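Workshop Tips: Recording Block-Stacking Demonstrations on a Two-Arm Bench

Fix the bench before fixing the operator. Bolt both arms to one rail and mark the plate positions on the rail in paint pen. A plate that creeps 4 mm over a session puts a slow drift into the data, and it is tedious to find later. At Varley we check the marks at the start of every block of 29 episodes.

Route cables for the full reach of each arm. Leave a loop at the wrist large enough for a complete turn, then run both arms to their far corners by hand with the power off. Thin camera and signal wires should be tied separately from the motor cable.

Start with few blocks. Six is enough for early stacking runs, and two colors that differ strongly under the bench light are easier to sort afterward than four that do not.

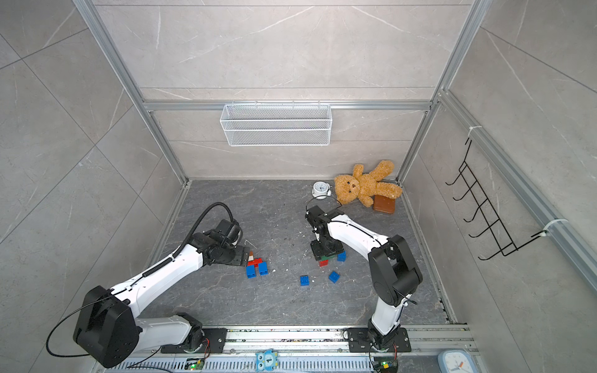
Scatter the blocks by hand between episodes, and change which arm makes the first pick. Operators settle into a favorite side within an hour. The Galow log sheet has a column for the starting arm — fill it in before the episode, as it is rarely remembered correctly after.

Keep unrelated household objects on the floor in some episodes and clear them in others. Soft items, small clocks and wallets all work. Move them between runs so the policy does not use them as landmarks.

Press down at low speed. Most toy blocks seat with very little force, and a hard push tips the stack or trips the current limit. If a block fails to seat, keep the recording and tag it as a retry. Akanda trained on clean runs only for its first 80 episodes and had to go back for recoveries.

Brush the floor at each break. Use a dry paintbrush, working from the back wall toward the rail, and keep the bristles off any exposed boards.

Copy the files to the Modell drive before changing the task.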